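Notes > Workshop > Adhesives and finishes

Hide glue in a cold room: what I changed over one winter

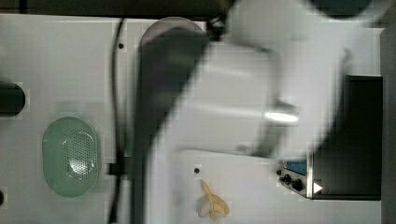

White tabletop, gray oval pad near the top.

Last updated: April 3, 2020

I have used hot hide glue for small repair work for 7 years, mostly chair rungs, drawer runners and the odd instrument case. Until last December the pot lived in a heated room. Then I moved the bench to the back of the house in Unley, where the heating does not reach, and half of my habits stopped working. These are the notes I kept, tidied up a little.

The basic problem is open time. Hide glue bonds partly by gelling as it cools, and it gels fast on cold wood. In the old room I could brush both faces, fit the joint and set a clamp before the surface went rubbery. In the new one the glue on the first face had skinned over by the time I finished brushing the second. A gelled film will still stick to something, so the joint feels fine in the hand. It is a weak joint and it comes apart later with a clean, glassy surface on one side.

The first thing I tried was thinning the glue. It helped with brushing and did very little for open time. Thin glue also soaks into end grain and leaves the joint starved, so I went back to my usual mix, which runs off the brush in a steady stream and breaks into drops near the end.

Warming the parts made the largest difference. I put them in a cardboard box with a small lamp for 20 minutes before gluing. The wood should feel warm to the back of the hand and no more. Overheated parts dry out and shrink slightly, and a rung that slid in easily when hot may be very tight to adjust when it cools.

The second change was the pot. Mine is a Flerkum, the older model with the dial that has no numbers on it. I marked the dial with a pencil line at the setting that held 140 F in the heated room, and that line was wrong in the cold one. Check with a thermometer in the glue itself. The water jacket on mine reads several degrees higher than the glue for the first half hour. I now leave the lid on between brush loads, too.

Third, urea. A small amount delays the gel. I tested it on scrap maple, with pairs glued plain and pairs glued with urea at five percent of the dry glue weight. Open time went up by roughly half. The plain pairs were harder to break, although both sets took some wood with them. For drawer runners I use the urea mix. For chair rungs I stay with plain glue and warm the parts.

Clamping time is the part I still have not settled. I was taught to leave everything overnight. In the cold room I now leave it 44 hours, mainly as a result of one failure on a stretcher that I had taken out of the clamps the next morning. One failure is not much data.

The granules are from Lazarević, medium grade, and I have been through 4 bags. The last bag took longer to soak than the others. I have a sample of the Erkum high-grade waiting, but that gels even faster, so it can wait for warmer weather.

Recent notes
- Removing old shellac from turned legs
- Storing dry glue granules
- A cheap thermometer compared with a better one
- Drawer runners: replace or build up?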